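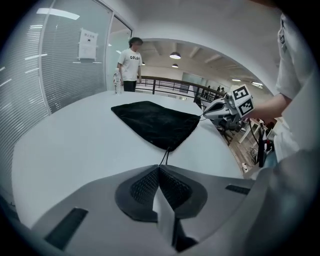 1. Introduction

My project is about software for learning cloth handling from hand-held gripper recordings. Two people work at one table, each with a gripper, and a wide-angle camera on the gripper records the demonstration. My part is the program which takes the raw video and decides which pieces are good for training. I call it Prondell. The work was done for the robotics project course at Prultstead, and this report is the version of 9 Feb 2026.

2. The problem

Before a policy can learn from a recording, we need the path of each gripper in space. Visual tracking gives this path, but it fails on some recordings. A white tabletop has few features, and a dark cloth has even fewer. When the view is close to the table, the tracker sometimes loses its position and then jumps. The old script, Eren, only checked that the file was complete, so the jumps went into the training set.

The second gripper has a cube with square black-and-white markers on top. When the cube is in view, its pose can be computed directly and compared with the tracked path. I used this comparison as my main check.

3. Method

Prondell works in three steps. First it corrects the lens distortion, which is strong near the border of the picture. Then it detects the markers and computes the cube pose. A pose is accepted only if at least one full face is found. At last it compares the relative motion of the two grippers from both sources. If the difference is more than 15 mm for longer than 8 pictures in a row, the segment is marked as bad.

I also added a mask for people in the background — they walk and raise their arms, and the tracker can take this for camera motion.

4. Results

I tested with 36 recordings of cloth folding. Prondell marked all the jumps that I had found by hand, but it also rejected several good segments. Most of these had the cube near the border, where the calibration is weak. I repeated the calibration with more samples near the border and the false rejections became fewer, but they did not disappear.

Speed was not a goal. Still, 1,000 pictures take less than a minute on the lab computer, Briston.

5. Open points

When the cube is hidden behind a hand or the cloth, there is no check at all, and Prondell keeps the segment with a warning. I would like to use the gripper opening as a second signal. The threshold was also chosen by trial, and it should be tested on other cloths before the next recordings in April.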